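The bus to Morport takes 25 minutes from our place, and I'd been putting off the craft fair there for three years running, so this January I finally went. It's in the old Fagundes mill, upstairs, and the stairs are steep (wear real shoes!). Get there before 10 if you want a cinnamon roll. I got the last one and felt terrible for maybe a second.

I spent most of the morning with Aparecida Miranda, who sells beads and little gift bags and will talk to you about clasps for as long as you can stand it. I bought a satin pouch for my niece and came very close to buying another for myself.

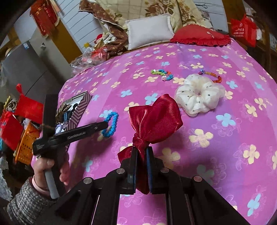 *Dark red satin, tied at the neck.*

Then I wandered over to the weavers and tried a table loom. My edges went in and out like a coastline, but the woman next to me was kind about it. Lunch was bean soup and cornbread for $13, a bit steep, though the bowl was huge and they let you sit by the big windows.

I went back for the beads afterward, of course. I'm a sucker for blue, and I'd been thinking about it all through the soup.

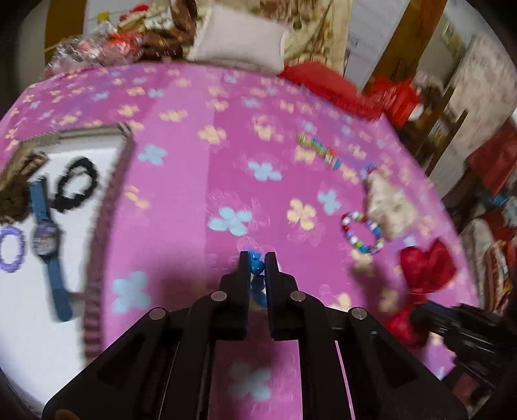
## The pottery floor

One flight up it's all clay. Ulises Llanos was throwing mugs and taking orders for spring, and he had a list going already. I put my name down for number 19, a squat one with a fat handle. The Pevach glaze people had a table too, with test tiles you could pick up and turn over, and I liked the mossy green best.

The last bus back leaves at 5. I caught it with my pouch, a bag of yarn I don't need and flour from the Bornden stall.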